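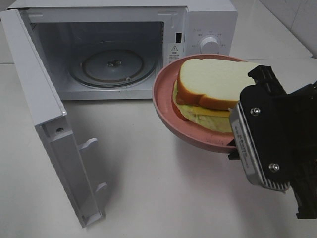

I have been meaning to write about the microwave for weeks, and every time I sit down to do it something else gets in first (the bean seedlings, the business with the gutter, my sister's visit). But it's raining, the washing is done, and I have a pot of tea beside me, so the microwave it is.

For those of you who haven't been reading long, I held out against having one for most of my adult life. My mother never had one, and I think I had picked up from her the idea that a microwave was a bit of a cheat. Then in January the oven in our little kitchen at Nullholm gave up on a Friday evening with a fish pie inside it, and my neighbour Nisha Khurana very kindly finished the pie off next door, in two batches, and sent it back with a note saying "You need a microwave, you silly woman." So that was me told.

I did look at the grand ones with the touch panels and the thirty programmes. Mikkel, who knows me far too well, pointed out that I have never once set the clock on anything I own. I wanted a plain white one with a knob, and I wanted it to be easy to wipe. I'm pleased to say that plain white microwaves with a knob still exist if you are patient, and I have grown very fond of the whole idea of them. You turn the knob, it hums, it goes ping. There's something very restful about a ping.

What I hadn't thought about at all was how much time I would spend with the door open, looking in. I suppose it's the same with a fridge. You put your hand on the door with a perfectly clear plan in your head, and then you stand there wondering if there's a plate in it already, and whether the turntable is sitting straight, and what it was you wanted to warm up.

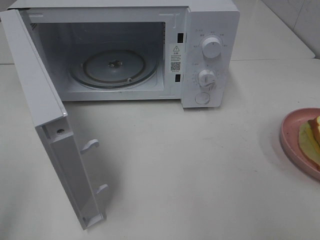

Door wide open and nothing in to eat, just the turntable waiting on its ring.

The turntable deserves a paragraph of its own, I think. If yours grumbles and knocks as it goes round, lift the glass out and have a look at the ring underneath before you do anything drastic. Crumbs get in the track. A single grain of rice will do it - I speak from experience. I wash the glass in the sink with everything else, wipe the ring with a damp cloth, and give the floor of the oven a going over while they're both out. Then the ring goes back first, and the glass on top, and you wiggle it gently until you feel it settle over the little piece in the middle. If it rocks when you press the rim, it isn't home yet.

For the smell of last night's curry I put half a lemon in a bowl of water, heat it for 4 minutes and leave the door shut for another 10. Then everything wipes off as if it had never happened. Snædís swears by vinegar, and I'm sure she's right, but I can't bear the smell of hot vinegar first thing in the morning.

Now, sandwiches. A few of you wrote after my last post to ask what on earth I was doing suggesting a sandwich in a microwave, and I do take the point. A cheese, lettuce and tomato sandwich is a lovely thing cold and a sorry thing hot, because the lettuce goes to ribbons and the tomato turns into lava. So if you want it warm, do the bread and the cheese by themselves on a sheet of kitchen paper, for some 20 seconds, and put the salad in afterwards. The paper stops the underside going clammy. Have it straight away, too - microwaved bread is soft for as long as it takes to find your glasses, and after that you could sole a shoe with it.

Plates are the other thing. I'm careful with plastic ones and always turn them over to see what it says on the bottom, and if it says nothing at all then they are for cold food and picnics. I have a great weakness for a coloured plate, pink especially, and it makes me quite cross how many of mine turn out to be unsuitable.

The last thing I want to say is about the space around it, and this is where I'd really urge you to be strict with yourselves.
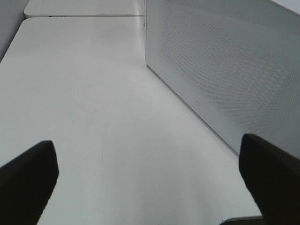 A clear surface makes all the difference. You need somewhere to set a hot dish down without shuffling the post and the fruit bowl about with your elbow, and you need room for the door to swing. I gave up the spot where my bread bin had lived for years, and I sulked over it for a day or two, and now I wouldn't have it back. Wipe it down last thing at night and don't fret about the odd mark. Surfaces get used, and mine has a faint ring on it from a saucepan that I've scrubbed at all spring with no luck whatever.

Bergþóra has asked for the porridge method, the one that doesn't boil over, and I'll write that up next time if the weather keeps me indoors. The beans want pricking out first.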